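We use cookies to remember your guide language and reading size. By carrying on, you agree to this. Accept | Manage

Section 3: Clearing and caring for your Bomley round table

We know how it goes with a table by the window. It begins the month as a pleasant spot for a cup of tea, and before long it has become the place where everything in the house gets put down. This section takes you through a proper clear and wipe, and it needn't take long (put the kettle on first, if you like).

1. Find a tray or a box and stand it on a chair beside you.

2. Take off anything that holds liquid, such as cups, bottles and bowls. Carry these away one at a time, using both hands for the wide ones.

3. Next, lift the jars and canisters. Please do lift them, as dragging a gritty base over the wood grain will leave a mark you'll be looking at for years.
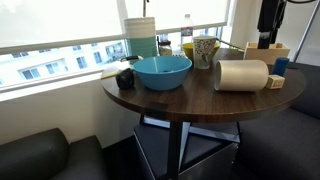

Pliltcombe, December

Notes added for the window season. A round top has no corners to push things into, so a bowl, a paper cup and a tall canister soon meet in the middle, and small things end up hidden behind them. Work from the edge nearest you towards the glass, and look behind each larger item before you move it.

4. Lay anything that might roll on its side in the tray, with something soft against it.

5. Wipe the top with a barely damp cloth, following the grain, and then go over it again with a dry one. Briggs wood soap is kind to dark finishes; use one capful to 1000 ml of lukewarm water.

6. Run the same cloth down the metal legs, right to the floor.

CAUTION: Never lean on the rim to reach the window catch. Walk round instead, even if it means moving a chair.

CAUTION: Keep wet sponges and folded cloths off the bare top overnight.

Note: If you keep anything underneath, leave a hand's width between it and the legs so that you can still sweep in there.

7. Put back only what you use every day. The rest can go in the cupboard, or on an Irine shelf (part 669) if you have one fitted. Felt pads for the feet are part 77, and instructions for sticking them on are in Section 4.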